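Plulludstead Dev Circle newsletter, November 2023

Where the cloud course stands

Hello again, everyone! I promised in June that I'd write up how our free cloud course was going once the first group had got through it, and then I let the whole rainy season slide past without sending you a word. Sorry. Nyokabi Langat has reminded me more than once, and she was very polite about it.

So, the first group. We had 39 people finish, mostly students from the Nzioka campus but also a good handful of working developers who had been looking after servers in a back office for years and wanted to know what all the fuss was. I taught the storage and networking evenings, and Nyokabi took everything to do with identity and access (she's far more patient with permissions than I'll ever be). We ran two sessions a week, on our own accounts at first, which I do not recommend. Somebody left a large virtual machine running over a weekend and that somebody was me.

After that we moved everybody to Testex, the practice environment the folks at Jukach let us use. It wipes itself clean every night, so if you build something you're proud of, save your scripts somewhere else before you log off. A few people lost work that way in the early weeks and I felt terrible for them, but they rebuilt faster the second time and I think the scripts were better too.

The part that went best was the last project. Each team had to take a small web app, put it online, break it on purpose and then bring it back while the rest of us watched. One team pulled out their own database in front of the whole room and had it restored before I'd finished my tea! I'd like to do more of that and fewer slides. If you sat through my slides on subnets, you know why.

What didn't go well: the connection in the upstairs room. When everybody pulled the same download at once it crawled, and people ended up sharing phones to get through the labs. We've asked the building about a better line. Until that's sorted, please download the lab files at home if you can. They're on the members' page under the course name, and the page has the checksums too, for those of you who like to be careful.

The next group starts early in the new year and sign-up is open now. You don't need any cloud experience, but you should be comfortable on a command line and have a laptop you can install things on. There's no charge for the course. The exam is separate and you pay the exam provider yourself, so check the current price before you plan around it. We do have a small pot to help students with that — write to Akinyi at the desk and put "exam help" in the subject line so it doesn't get lost under my other mail.

I'm also looking for two more people to help out on lab evenings. You'd walk the room, look at error messages and tell people to read the second line of them. That's most of the job!

— Akinyi Wanyama
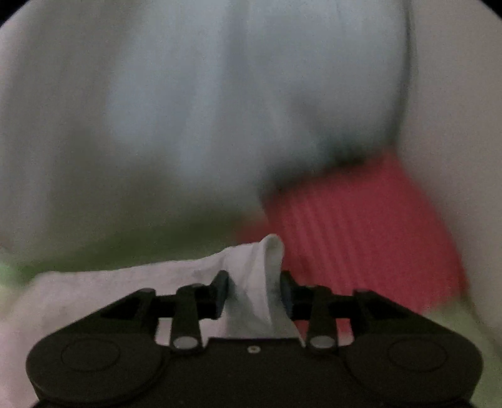
Also coming up

Nyokabi is putting together an evening on backups and how to test them, open to all members. Bring a question from your own work if you have one. The date will go on the members' page as soon as the room is confirmed.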